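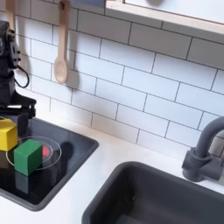

*Play kitchen, Quintero Room, Milcombe Branch. Wooden cubes and a clear glass bowl at the dark basin.*

**Colavbridge Public Library, Milcombe Branch**

**1/** The play kitchen in the Quintero Room reopens to families on Sun 26 October at the start of regular Sunday hours. This thread sets out the arrangements for visits, the items provided, and the rules for use. Please read to the end before booking.

**2/** The kitchen has a white countertop, a dark gray sink with a gooseneck faucet, and a smaller dark basin set into the counter to the left of the sink. The wall behind is finished in white subway tile with dark grout. Families who used the room before the summer will remember a painted wall in this position.

**3/** Sessions last 60 minutes and must be booked in advance, either at the front desk or by telephone on extension 3266. Bookings open two weeks ahead. A library card is required for the adult making the booking. Children do not need cards of their own.

**4/** Each child must be accompanied by an adult who remains in the room. Older siblings may attend but do not count as the accompanying adult unless they are 18 or over.

**5/** A note on the faucet and sink. Neither is connected to a water supply. We ask families not to bring water into the room in cups, bottles, or spray containers. Drinking bottles may be left on the shelf outside the door.

**6/** The colored wooden cubes come from our Pidora block collection. They may be used as vegetables, ice, soup, cake, or anything else a child decides. Staff have been asked not to correct a child who serves a yellow cube as an egg.

**7/** Cubes are kept in the low drawers on the opposite wall, sorted by color. Please return them to the drawer with the matching label at the end of the session. The drawers should be pushed fully closed.

**8/** The basin has a glossy black floor and shows scratches easily. Cubes and bowls may be placed in it. Metal items, toy vehicles, and anything brought from home should be kept out. The surface is wiped with a dry cloth at closing and families do not need to clean it themselves.

**9/** Clear glass bowls are for use at the counter with an adult within reach. They should not be carried to the rug or stacked. Families who prefer to do without glass may ask at the desk for the plastic set, which is the same size and can be swapped at any point in the session.

**10/** If a bowl is chipped or broken, move children away from the counter and call the desk. Please do not pick up the pieces. There is no charge for accidental breakage.

**11/** Suggested activities for younger children:

- Filling a bowl and emptying it again
- Finding one cube of each color
- Looking for the reflection of a cube on the black floor of the basin
- Handing an item to another child and asking for it back

**12/** Suggested activities for children aged four and over:

- Taking an order and preparing it from memory
- Sorting cubes between the basin and the sink by color
- Setting out a meal for a named number of guests
- Writing or drawing a menu (paper and crayons are available at the desk)

**13/** A printed sheet with these activities is available in English and Spanish. Child care providers in Colavbridge may request up to 30 copies per term at no cost. Requests should be sent through the branch contact form under "Quintero Room."

**14/** Group bookings are accepted on weekday mornings only. Groups should confirm the number of children and adults one week before the visit. A group that arrives with fewer adults than confirmed may be asked to use the main children's area instead.

**15/** Food is not permitted in the Quintero Room. Families are welcome to eat at the tables near the west entrance, where there is also a microwave for bottles and baby food.

**16/** Shoes may be worn on the hard floor but must be removed on the rug. Strollers should be parked in the corridor on the side away from the elevator. The fire door at the end of the corridor must remain clear at all times.

**17/** Accessibility: the counter can be reached from a seated position on the sink side. A lower table is available on request for children who find the basin difficult to reach. Please mention this when booking so that it can be set out before the session begins.

**18/** A quiet session is held on the first Wednesday of each month. The number of families is limited, the overhead lights are dimmed, and the story recordings are switched off. Proof of need is not requested.

**19/** Donations. The branch is grateful for offers of toy food and kitchen items but is unable to accept them at present. We are able to accept wooden cubes in good condition, without stickers or batteries. Our target is a circulating stock of 200, so that drawers can be rotated out for cleaning while the room stays open.

**20/** The room will close for one week in December for floor maintenance. Dates will be posted on this account and on the door. Bookings that fall in that week will be moved to the nearest available session, and families will be contacted by telephone.

**21/** Late arrivals: a session is held for ten minutes past its start time and is then offered to families waiting at the desk. The end time does not change. To cancel, please call extension 3266 as early as possible.

**22/** Lost items from the room are kept at the front desk for one month. At the time of posting we are holding a child's gray mitten, a picture book that is not library property, and a set of house keys on a green ribbon.

**23/** Correction to post 14: groups should confirm numbers *five working days* before the visit. The booking form already shows the correct period.

**24/** Questions may be left as replies to this thread. Replies are read on weekdays between 9 a.m. and 5 p.m. For same-day bookings, please telephone.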